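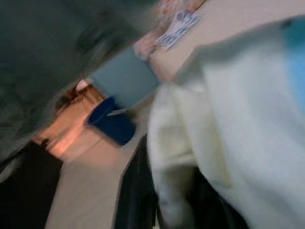

I finally found the fault that has been eating my evenings since January, and I'm so excited I'm writing this at 2 a.m. with cold tea next to me! Short version: the wrist cable on the Poltham arm had a break inside its jacket, right where it bends hardest, and every time the wrist rolled past a certain angle the encoder signal dropped out. The controller then guessed, guessed badly, and threw the arm sideways. The wrist camera shows what a wild swing is like from the arm's end, with the cardboard box slanting across the frame on a diagonal and the print on its label smeared past reading. I must have stared at that label for an hour trying to make out one letter.

I blamed everything else first. I swapped the power supply. I reflashed the Jultar board (twice, the second time out of spite). I turned the speed limit down from 800 to 600 and got two lovely quiet evenings, so of course I announced to the whole Broltari forum that it was fixed. Then it jumped again, harder, and I had to go back and edit my post.

What cracked it was logging the encoder counts with the motors off and just rolling the wrist by hand. Smooth, smooth, smooth, then a gap. Back a little, fine. Forward, gap. I did it some 100 times because I was enjoying myself so much. When I slit the jacket open, one of the green conductors was down to a couple of strands.

The part that bothers me is the stop. My software watched for a missing signal, but it waited too long before cutting power, and an arm can travel a long way in that time. I've shortened the wait, and a lost encoder now kills the motor supply directly. I also moved the big red button to where my left hand already is. Please go check yours, especially if you use the stock Sobczak harness with the tight loop at the wrist!

New cable is on order, the high-flex kind, with a much wider bend. Until it gets here the arm stays unplugged.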